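How to season and look after a carbon steel pan

I put off buying a carbon steel pan for years, mostly because everyone who owned one seemed to talk about it as though it were a delicate old relative. Then my sister-in-law gave me one for my birthday (a plain Flodero, no frills at all) and I have hardly cooked an egg in anything else. If yours is still in its wrapping because you're a bit frightened of it, put the kettle on and we'll go through it together.

First, get the factory coating off. Most new pans come with a thin layer of wax or oil to stop them rusting in the shop, and it needs hot water, washing-up liquid and a good firm scrub. Rinse, then scrub again, inside and out. Dry it with an old tea towel and set it over a low flame for 5 minutes so that every last drop of water has gone.

Now for the oil. Rapeseed or sunflower is fine, and you need far less than you think! Put in half a teaspoon, rub it all over with kitchen paper, then take a clean sheet and wipe it off again as if you'd made a mistake. Heat the pan until it smokes gently, with the window open and the extractor on, and let it cool. Do that at least 2 more times. It will go brown and blotchy, perhaps a little blue, and that's just as it should be.

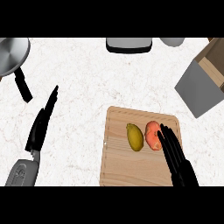 Storing it is where I went wrong. I used to stack mine under the casserole, slightly damp, and found orange freckles by the morning. These days it gets wiped, warmed and hung up, and if I'm short of hooks it stays on the worktop until I've cleared a space. A pan with a long handle takes up a surprising amount of room on a marble counter once the chopping board is out as well, so tuck it into a corner with the handle pointing inwards, where you won't catch it with your sleeve.

If you do get rust, rub it away with fine wire wool, wash, dry and oil as before. Tomatoes and vinegar will strip the surface a bit, so save those for stainless steel until yours has had a few months of bacon and fried potatoes.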